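Search stories Search

Sorcha Cruickshank had two sets of finger pads to choose between by Monday, and Prastel wanted one answer.

"The new ones slip," Bujar said.

"On what?"

"Paper."

She took the grippers back to the table and closed the left one slowly. Her wrists ached. Stevport had paid for 16 days of this, and Joreck, who made the old pads, had stopped returning calls.

"Try the tubes again," he said. "Then I'll write it down -- whatever it is."

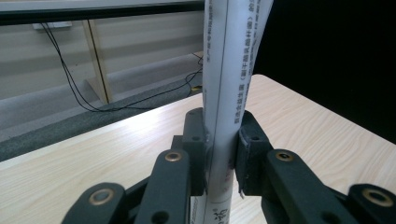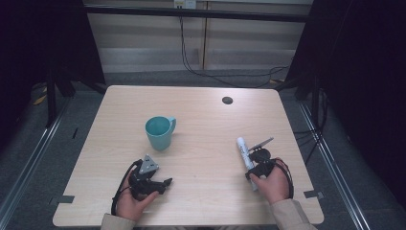
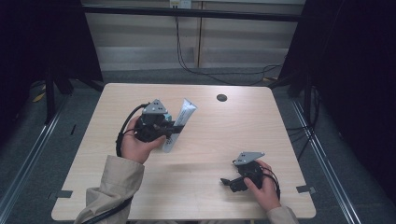
White tubes, dark fingers.
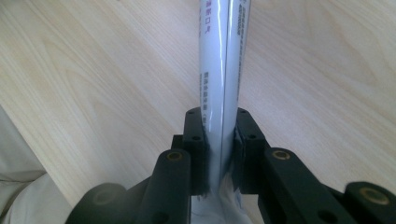
Short Fiction

Bujar read his notes back to her twice. She asked him to take out the word "slip" and put in "turn." He thought about it, crossed out the line, and went to find his coat.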